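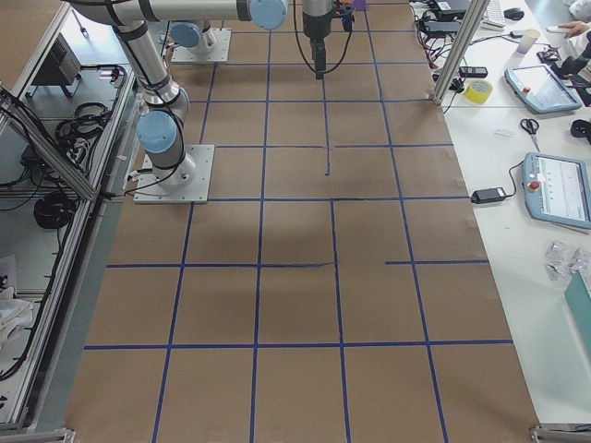 May, a bit after 9 in the morning

Coffee first, then the big table. I'm writing this up properly because I told Qianru Dai I would, and because the last time we covered the table I wrote down nothing at all and had to work it out again from scratch.

So, the covering. Kraft paper again, plain brown. I know there was talk of getting the gray rubber mat from the Sotwood catalog, and I still like the mat, but paper is cheap and you can write on it, and when it gets ugly you peel it off and start over. The roll we have now is the heavier one that Qianru picked up in Joststead and it's so much nicer than the old stuff! The old stuff wrinkled if you looked at it wrong. This lies flat after you roll it backward against its own curl for a minute (do it over the edge of the bench, two people, one holding the core). I tried it alone the first time and chased the roll across the floor.

Tape: dark blue, and I'm sticking with it. White glared under the ceiling lights, and black got mixed up with shadows at the far end, which drove me nuts in the late afternoon. Blue on brown reads well from where I stand. The paper does get a big soft shadow over the middle, and the tape lines still show up, so I'm calling that one settled unless somebody has a strong feeling about green.

The grid itself. The cells are rectangles, more or less, and I want to be upfront that "more or less" is doing a lot of work there. I laid the long line across the lower part first, edge to edge, and used it as the reference for everything else. Then the one below the bases, across the middle. Then the verticals. If I did it over I'd snap a chalk line for the long ones and only tape after that, because once this tape touches kraft paper it takes the top layer with it when you lift it. I lifted one strip near the back and got a fuzzy stripe for my trouble.

Things that are still not right, so I don't forget:

The second line up from the bottom runs over the left half and then there's a gap before it picks up again on the right. Both pieces are at the same height, so it's just a matter of bridging it. Qianru likes the gap and wants to use it as a pass-through when we slide trays from one row to the next. Fine by me, but then it should go on the drawing, and right now the drawing shows a solid line.

The short vertical in the upper middle stops partway down. Either it goes all the way or it comes off. I vote all the way – see above about the fuzzy stripe.

The lower vertical is a little right of center. I measured from the wrong edge. I'm leaving it! The trays fit on both sides and I don't have it in me.

Labels next. I was going to write cell names straight on the paper in marker, and then thought about the next re-cover and doing it all over again. The Dobos label sheets are in the second drawer, and there are 118 left on the pack according to the tally I keep on the lid. Small ones, lower left corner of each cell, letters for rows and numbers for columns. Qianru wants numbers for rows. We'll fight about it at lunch.

Shelves on the left side: these need a morning of their own. The aluminum frame is solid and I have no complaints about it, but there's coiled black cable on it in more than one spot and loose wires hanging down along the frame, and my sleeve catches on one every time I lean in to press down tape. Velcro ties, please, the wide kind. I'd also like that white bundle on the lower shelf folded or put somewhere else.

The white table on the right I'd like to keep for staging, meaning trays and the tape and the straightedge, and nobody's lunch.

For the order list: one more roll of blue tape, a 300 mm steel rule (ours has a bent end and I've been blaming myself for its mistakes), velcro ties, spare blades for the Carkisitz cutter. The blades tear the paper when they're dull, and the last cut along the edge was more of a rip.

Back at it around 10 with the labels, once I've heard from Qianru about the rows.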